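Dumham Waterfront Visitor Office
Vacancies and calls

Walking Route Testers, Dumham Old Harbor and Riklow Lanes

Posted November 5, 2022
Reference: 947
Type: Fixed-term, part-time, paid
Openings: 26

Summary

The Visitor Office is preparing a new set of self-guided walking routes through the Old Harbor, the Riklow lanes and the streets behind the Boersma ferry landing. The routes will replace the current printed map, which predates the one-way system and still directs visitors across the closed footbridge. Before the new map goes to print, each route has to be walked by people who did not write it. This call is for those people.

Testers follow a draft route using only the draft text and map, record where the directions fail, and submit a written log. The work is outdoors, on foot, and mostly on uneven paving.

Routes under test

Route A, Harbor Loop. Starts and ends at the Boersma ferry landing. Level ground throughout, except for the slipway. Includes the fish market, the customs shed and the east breakwater as far as the gate.

Route B, Riklow Lanes. Starts at the tram stop on Riklow Street. Includes the covered market, two arcades and the stair passage known locally as the Ladder. The Ladder has 130 steps and one landing. A step-free alternative is being drafted and is tested separately as Route B2.

Route C, Brakar Hill. Starts at the covered market and ends at the Brakar lookout. Steep in its second half. The return leg is by bus, and testers are expected to check the bus directions as well.

Route D, Evening Harbor. Same ground as Route A in reverse, walked after sunset. Testers on this route work in pairs.

Duties

-- Walk each assigned route from start to finish at an ordinary visitor's pace, including stops.
-- Follow the draft directions as written. If a direction is wrong, note the location and what the text says, then use the fallback map to rejoin the route.
-- Record start time, end time and the time at each numbered waypoint.
-- Check opening hours posted at cafes, galleries and museums against the draft listing.
-- Note missing or turned street signs, blocked sidewalks, steps not shown on the map, and crossings without a curb ramp.
-- Record the location and condition of public restrooms, drinking fountains and benches.
-- Submit the completed log within two days of the walk.

Testers are not asked to rate businesses. Comments on food, prices or service will be removed from the log before it is filed.

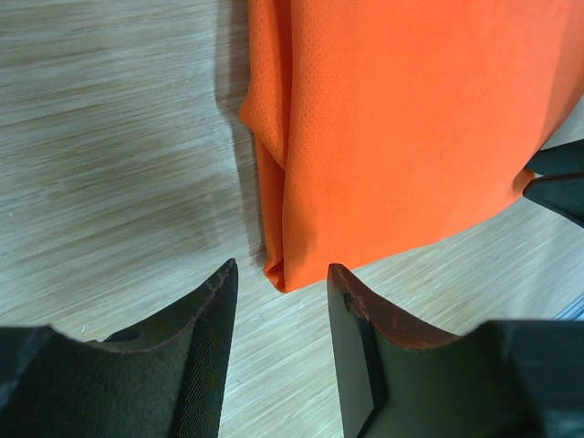 Logs are submitted through a web form or on paper. The paper form is four pages and fits a standard clipboard. Testers using the web form should be aware that phone reception is poor in both arcades and on the lower half of the Ladder; entries can be saved on the phone and sent later. Photographs may be attached to either version but do not replace a written entry.

Requirements

-- Age 18 or over.
-- Able to walk for two hours with breaks. This does not apply to applicants for Route B2, where use of a wheelchair, walker or stroller is preferred.
-- Able to read a printed street map.
-- Clear written English. Full sentences are not required in the log, but street names must be spelled correctly.
-- Available for at least three walks during the test period.

Eight of the openings are reserved for applicants who have never lived in Dumham or who moved here within the past year. Familiarity with the streets is a disadvantage for this work -- residents tend to correct an error in the directions without noticing it. Residents are still welcome to apply and will mostly be assigned to Routes C and D.

People who contributed text or maps to the draft routes may not apply. The same applies to owners and employees of businesses named in the listing.

Pay and expenses

Testers receive a flat fee of $258 for three completed walks with accepted logs. Additional walks are paid pro rata. Tram and bus fares within the city zone are refunded against receipts. The ferry fare is refunded only for walks that start or end at the Boersma landing. Meals are not covered.

A log is accepted when all waypoint times are filled in and every direction has been marked as clear, unclear or wrong. Incomplete logs are returned once for correction. 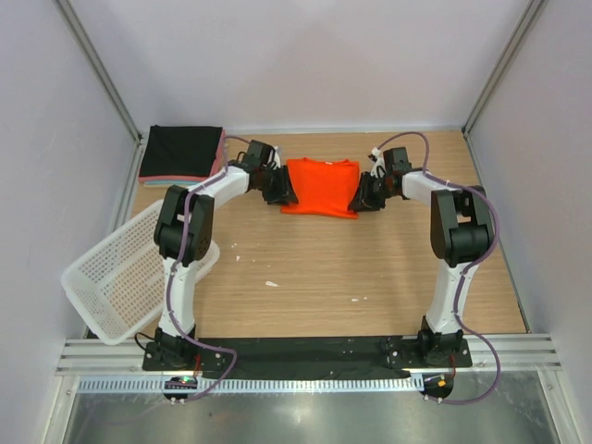
Orange-red T-shirt, folded, between the grippers of two robotic arms.

Schedule

The test period ends in May. Walks are scheduled in blocks of two weeks, and testers choose their own slots within each block, except on Route D, where slots are fixed by the pair. Walks go ahead in rain. They are postponed in case of ice, or when the harbor authority closes the breakwater; notice is sent by text message no later than 8 a.m. on the day.

All testers attend one briefing of 90 minutes before the first walk. It covers the log, the waypoint numbering and the procedure for reporting a hazard. Attendance is paid at the standard hourly rate and is separate from the flat fee.
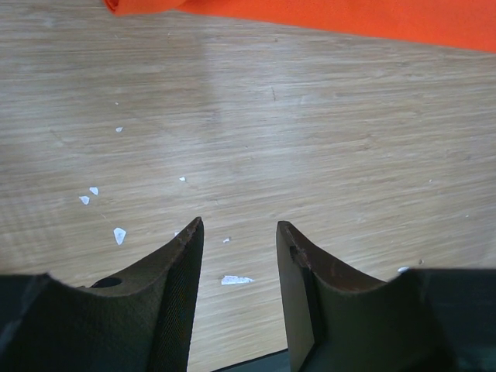 Conduct on the route

Several waypoints are next to private homes, particularly in the upper lanes. Testers should keep to public ground and should not enter courtyards, even where the draft text appears to allow it. Such passages should be marked as unclear. Market aisles must be kept free during unloading, which ends at 9 a.m.

Draft texts and maps are working documents. They may not be shared or posted online, and are to be returned with the final log.

How to apply

Send the following to the Visitor Office, marked with the reference number above:

-- Name, phone number and mailing address.
-- Length of residence in Dumham, if any.
-- Preferred routes, in order.
-- Days of the week when you are available.
-- A set of written directions, no longer than one page, from any public transit stop to any building open to visitors. The location does not have to be in Dumham.

The written directions are the main basis for selection. A resume is not needed and will not be read.

Applications may be handed in at the counter in the Boersma terminal building or submitted through the vacancies page. Applicants are told the result in writing. Those not selected may ask to be placed on the reserve list, which is used when a tester withdraws.

Questions about step-free access on any route, or about the log in large print, can be raised at the same counter or noted on the application.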